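4.2 What counts as a finished fold

Earlier household studies, including the Widmer survey that we lean on elsewhere, treat a garment as either folded or not folded. We doubt this. The 37 people who kept laundry diaries for us in March used the word "folded" for almost anything that was no longer in a heap, and 25 of them changed their own rule at least once. Large dark pieces gave the most trouble. Creases are hard to see in them, and people tended to call the job done early.
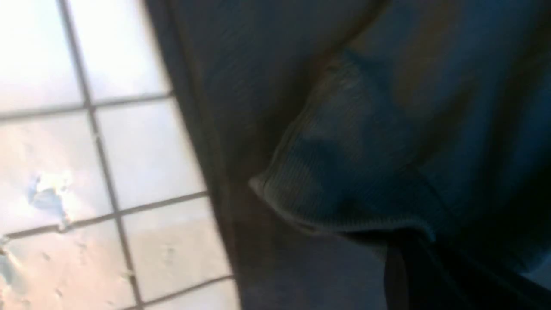
Saodah Hutapea and Dong-hyun Noh scored the folds separately. They agreed well on edges and badly on wrinkles, and we are not convinced that more training would have helped. A strip can have one square end and still be uneven farther along. Hutapea passed such pieces, while Noh sent most of them back. The Gronport scale would give both readings the same mark, so we set it aside.

We also question the claim that a surface with a grid makes folding neater. The lines give the eye something to check against, but the folder has to care about them. Figure 2 shows a dark garment folded into a long, roughly rectangular strip, with a squared-off left end and more wrinkling toward the right. A crumpled pile of black cloth lies to its left. 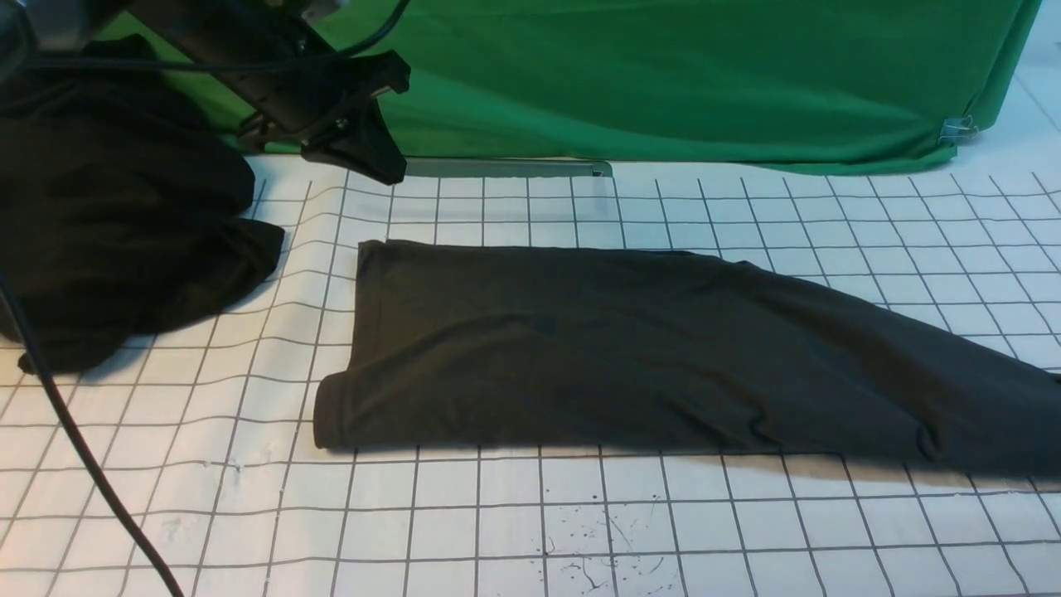
4.3 Limits of the diary method

Diaries record what people think they did. Two of ours were plainly filled in at one sitting, and we left them in the totals.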